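Home | Forums | New Posts | Log In

Old floral wallpaper - strip it or paint over?

danica_r: Our dining room still has the floral stuff. I say strip it, my sister says prime and paint. Help!

Gunow84: Strip. I painted over mine and the seams showed by June.

onesar: Disagree. Two coats of oil primer - no seams at all. Stripping wrecked my plaster.

Gunow84: Then you soaked it too long.

danica_r: Or I keep it? Florals look pretty good with white stuff in front of them. 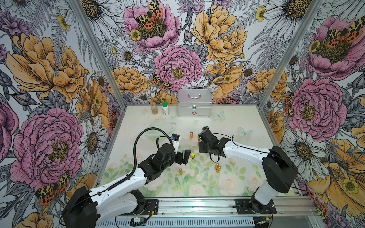
Related threads
Best scraper for plaster
Primer over old paste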